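Candarby Stacking Crate, Purple
Sold by Skukstead Farm & Market Supply
Share (14) | Comments (3)

Back in stock. Same crate as last year, new lid clips. Stone fruit growers asked for more of the purple so we got more of the purple. Good for farm stands, pick-your-own, the pantry floor, whatever you've got.

Made for us by Ploledberg. Food safe, rinses clean with a hose. Nests when empty, stacks when full. Don't leave it on a hot dashboard, it will warp, and no we can't replace those.

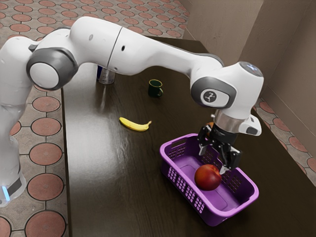
Minimum order is one crate. Really. People keep calling to ask. Growers buying by the pallet get 300 to a pallet, price on request, freight extra. We had 3,000 come in June and the first pallets went fast, so call ahead if you're driving over.

Nectarines and peaches: one layer, two at most if they're still firm. Stem end up if you have the patience. Put a sheet of paper down first for anything really ripe. Apples and potatos you can fill to the top.
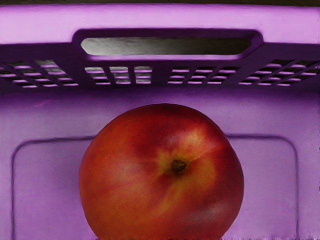
Details

Item no. 129
Color: purple (green is discontinued, please stop asking)
Lid: sold seperately, fits the older Candarby crates too
Liners: Erdem paper liners fit, trim the corners a little
Returns: 30 days, clean, no stickers on it

Labels. The stick-on kind leave gunk. Use the tie-on tags or a grease pencil, wipes right off with a dry rag.
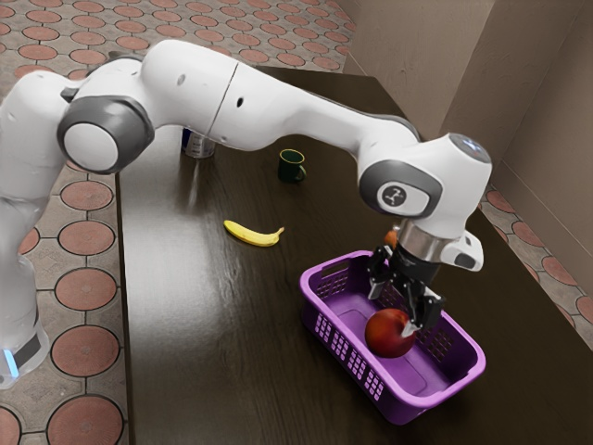 Purple basket on a dark wood table.

Cleaning: warm water, dish soap, soft brush. No bleach. Dry upside down. If juice has set in the corners soak it overnight and try again. Dishwasher not recommended, bottom rack is too hot.

Storage: out of the sun over winter. Color fades some after a few seasons outdoors, doesn't hurt the crate.

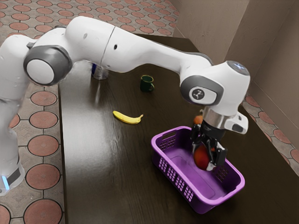
Red fruit and the purple basket.

Shipping: orders in before noon go out same day, mostly. Small orders by parcel, pallets by truck, need a loading dock or a forklift on your end. Pickup at the Skukstead yard, use the side gate.

Questions on bulk pricing go to Gunārs Sakalauskas at the order desk. Email is faster than phone during harvest.

Page updated 7/14/22

Related items
Candarby crate lid, clear
Erdem paper liners, pack
Ploledberg folding hand cart
Tie-on tags, blank

Contact us | © Skukstead Farm & Market Supply | Back to top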